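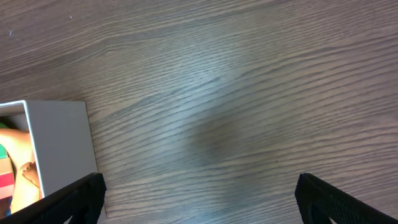
Hanna Savchuk, bench 5, wiring and complaints

Thursday, October 4, 2018

Kasun says the arms are "basically done". I've heard that since May, so I'm writing down what I think is and isn't done before the group meets and we all get talked round again.

The job, as agreed: toys in a white box on the table, two arms, take the toys out, put them back. Rajitha calls it the Nuden build because the first arm went together from Nuden's old drawings. Chaminda wants a proper name for it. I want it to stop dropping its calibration.

Wrist view first. With the fingers over bare table there's very little in it to steer by. Grain, a pale patch where the light lands, a darker blotch next to it, a few specks. The box is off to the left and we only get a slice of the inside, mostly something orange and some stripes at the far edge. Kasun's argument is that the wrist camera only matters for the last bit of the reach, and the head camera gets you there. Fine, but then the head camera has to be right, and I haven't seen anybody check it since the bracket was retightened. I also don't trust that pale patch. If the picker is going by brightness at all, a shine on the wood is the first thing it will go for. Anwara thinks I'm fussing. Possibly. I'd still like the lamp moved and the same run done again, and I'd like it done before we change any numbers in the software.

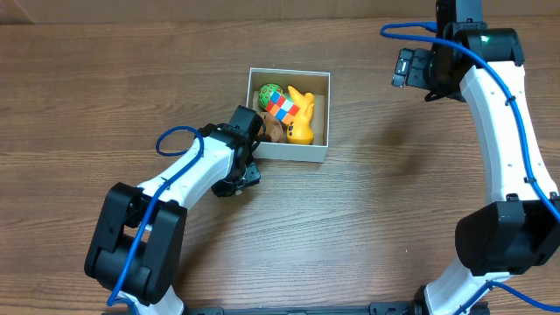 *235 lines in this notebook so far, 5 min to read back if you skip the crossings-out*

The head view is the one everybody likes, and I can see why: both arms, the whole box, toys you can name. Green ball, puzzle cube, the brown potato thing, the yellow rubber one. The cube lies across the ball, and that bothers me more than it seems to bother anyone else. Pull the cube and the ball is going to shift, so whatever position we stored for the ball is stale. Rajitha's answer was "look again after every pick". Agreed, but the code doesn't do that yet. I read it on the train. It looks once at the start and works down the list.

Other grumbles:

- Left arm reaches in over the wall of the box. It's thin cardboard. One knock and the box has moved, and every target with it. I asked for two strips of tape under it and was told that would be cheating. I don't see how.
- Both blue cables go up in a big loop. Chaminda measured the slack and is happy. I'm not, at full reach, and I want to watch it go there slowly with a hand on the switch.
- The green light on the right arm tells us it has power. It does not tell us the joint is homed. Please stop saying "it's green" as if that settled the matter.
- Error 2528 came up again on the left wrist on Tuesday. Dredent's sheet says "check connection". I've checked it. I'm going to swap the lead for one from the Debnath drawer, and if it comes back I'll blame the board.

What would change my mind: 16 full runs in a row, box emptied and refilled, with somebody other than Kasun laying out the toys. He puts them where he knows it can reach. I don't think he means to.

Anwara has offered to do the laying out. She'll use whatever is in the toy bag, and she won't tell us the order.

Still to do: lamp, lead, slow reach test on the right arm, ask Rajitha where the spare finger pads went. The Drelari ones don't fit, I tried.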